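A hand for hire: Colin Birkett on the Latance

Colin Birkett has the kettle on before I have my coat off. His workshop sits behind the old seed merchant's in Govthorpe, and he has spent most of the past year there with the Latance, a robotic hand that his firm, Coslow, rents out by the month to small businesses that would never dream of buying one.

"People ring up expecting to be sold something," he says, hunting for a clean mug. "I tell them to have it for a month and see whether they miss it when it goes back. Some do and some don't, and I'd sooner know early."

The idea came from his years servicing packing machines, when he kept meeting owners who had one fiddly job and no way of justifying the cost of a machine to do it. Coslow now has 7 hands out on hire, with customers ranging from a candle maker to a hotel laundry, and the monthly fee of £776 covers delivery, setting up and a good deal of Colin on the telephone (he is a generous talker, as I was finding out).

I asked him what makes this hand different from the simple two-sided grippers he used to look after, and he was away.

"It's the fingers, really. You've got three slim ones side by side, and then the big broad jaw across from them, a bit like a thumb in a mitten. I could talk about that jaw all afternoon, and my wife will tell you I have."
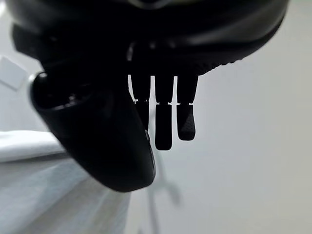 Living with it

Lwazi Matlala took a Latance in June for Lemieux, the linen business she runs on the other side of town, and she is refreshingly frank about how the first fortnight went. "I nearly sent it back! It was me, mostly. I'd skipped the part of the guide about setting the grip, and I was cross with it for doing exactly what I'd asked."

Colin drove over, they went through it together, and she now gives it nearly 120 napkins in a morning. Tablecloths she still does by hand, and she doesn't expect that to change soon. She would like a shorter guide and a longer lead, and has told him so more than once.

"She has," says Colin, cheerfully. "The lead's coming. The guide was 100 pages when I started cutting it, so bear with me."

He tops up my tea and goes off to find the new draft, which he would like me to take home and read.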